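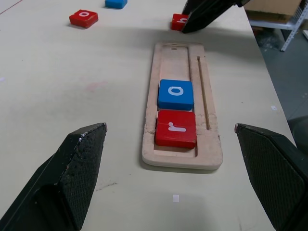 Unfinished plywood tray with a long recessed channel and a narrow slot.

Katuver Opens Short-Run Plywood Cutting Service for Small Shops and Schools

FLOSTONHOLM, January 20, 2023 – Katuver, a supplier of sheet goods to cabinet shops and sign makers, today announced a cutting service for customers who need small batches of plywood parts. The service takes orders of as few as 10 identical pieces and is open to businesses, schools and individuals.

Until now the company has sold full and half sheets only. Customers who wanted finished parts had to cut them in their own shops or place an order with a contract manufacturer, where minimum runs of 2,000 pieces are common. Katuver will cut outlines, pockets, grooves and through slots in birch, poplar and maple plywood. Corners can be left square on the outside or rounded to a radius chosen by the customer. Inside corners are always rounded, as they follow the shape of the cutting tool.

"We sell a lot of plywood to people who make desk trays, drawer inserts, display stands and board game parts," said Ramiro Barroso, general manager of Katuver. "Many of them have one good saw and not much floor space. They asked us to do the cutting, and we had the room to add it."

Parts ship unfinished and sanded on both faces. Edges are lightly broken by hand. Staining, oiling and lacquering are not part of the service, and the company does not plan to offer them this year. Customers who need a finished surface can ask for a list of local finishing shops.

Orders can be placed with a drawing in any common vector format. A paper sketch with dimensions is also accepted, for which Katuver charges a drafting fee. Each order is checked by a member of the shop staff before cutting, and the customer receives a proof showing pocket depths and the remaining thickness of the wood under each pocket. Standard turnaround is six working days from approval of the proof. Rush orders are not available during the opening period.

Alongside single orders, Katuver is introducing an annual shop plan priced at $1,699. The plan covers setup charges for the full year and includes free storage of customer drawings for repeat orders. Material and cutting time are billed separately. Accredited schools can pay for the plan in two installments.

The cutting room is located in the former Bozsik warehouse on the east side of Flostonholm, next to the company's existing sheet store. Katuver leased the building last year and has fitted it with new lighting and dust extraction. Counter pickup will be at the sheet store during regular business hours. Delivery within Flostonholm and to neighboring Hundov is included on orders that contain at least one full sheet of material.

The service is taking orders now, with the first deliveries scheduled for February. Sample packs with offcuts of each plywood type and thickness are available at the sheet store counter.

About Katuver

Katuver supplies plywood, hardboard and solid wood panels to trade and retail customers in Flostonholm and Hundov. The company also stocks edge banding, wood glue and abrasives.

Press contact: Ramiro Barroso, Katuver, Flostonholm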